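Stornwood Handling Practice Project
Progress report to Grotetti, second reporting period
March 28, 2022

1. Summary

Work in this period covered three items from the agreed plan: the draft practice rules for two-arm handling of household and garden items, the trial log format, and the first round of checks against the draft. The first two are complete. The third is under way and will run into the next period. No change to the end date is requested.

2. Practice rules, draft 2

Draft 1 was written for single-arm cells and did not carry over well. Draft 2 has 50 clauses in four parts: station layout, start conditions, operation, and records. The main changes are listed below.

Clause 7 now requires both grippers to be open and clear of the table surface before an item is placed or moved by hand. Draft 1 asked only that the arms be stationary.

Clause 12 sets the item list before the session and not during it. An item added later starts a new trial number.

Clause 19 covers tools with a blade or prongs. The operator records which way the working end points at the start of each trial. Kahraman asked for this after reading the period 1 logs, where orientation had been left out of most entries.

Clause 31 limits changes to the background of the station. Plants, stands and other tall items may remain at the table, but they are not to be moved between trials in the same set.
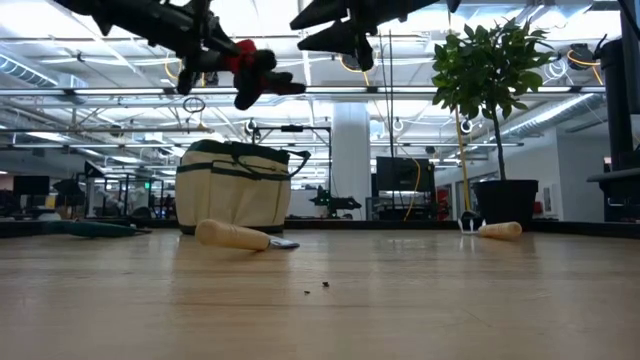
Figure 1. Garden item set at the two-arm station: canvas bag, hand trowel, hand fork and green-handled tool.

3. Trial log

The log was moved from free text to fixed fields in the first week of the period. At the close of the period it held 3,576 entries, of which 1,204 were made under draft 2. The remainder were made under draft 1 and have been kept under their original numbering. They will not be rewritten to match the new fields, although a conversion table is held with the log for anyone who needs to compare the two.

Of the draft 2 entries, 983 passed the completeness check on first reading. The rest were returned to the operator. The most common fault was a missing start orientation under clause 19, followed by a blank surface condition field. That second field was added late and operators were not briefed on it until the new forms were already in use. We accept this as a fault in the rollout.

4. Surface condition

Draft 1 said the table should be "clean." Operators read the word in different ways, and two shifts could log the same table differently. Draft 2 replaces it with three grades: clear, light debris, and debris to be removed. Light debris means small particles that do not touch an item or lie on a planned path. Trials may go ahead at this grade, provided it is logged. Scratches in the wood are recorded once per table, on the station sheet.

Grolico, which is reviewing the draft as an outside reader, has questioned whether three grades are needed. Their view is that the middle grade will be used by default. We will keep it for one more period and report how often each grade is chosen. 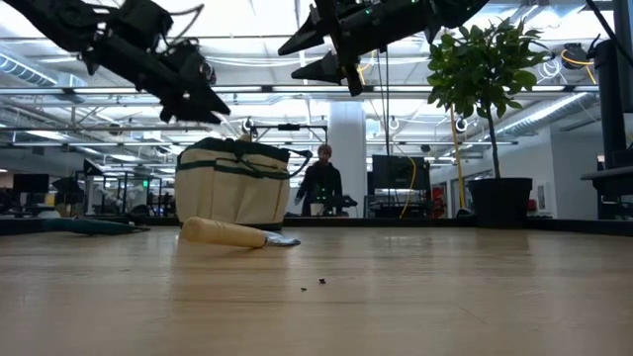
Figure 2. Both grippers above the table, with the trowel in front of the bag and small debris on the wood.

5. People near the station

The draft separates the table zone from the desk area behind it. Desk work may continue during a trial, and staff there do not need to be entered in the log by name. Anyone reaching into the table zone must first call a stop – this applies to observers as well as operators. The wording on where the table zone ends at the rear is still open. Kahraman prefers a marked floor line and Stornwood prefers the table edge plus a fixed distance. A decision is needed before draft 3.

6. Open items

Rear limit of the table zone (clause 34): with Stornwood and Kahraman.
Cable routing near overhead equipment: inspection sheet drafted, not yet tested.
Completeness check: to be run at the end of each shift from the next period.
Operator briefing on surface grades: written, delivery outstanding for the evening shift.

7. Next period

Draft 3 will be circulated to Grotetti and Grolico for comment. Checks against the operation clauses will continue on the garden item set, and a kitchen set will be added once the item list is agreed. The final text remains due in August.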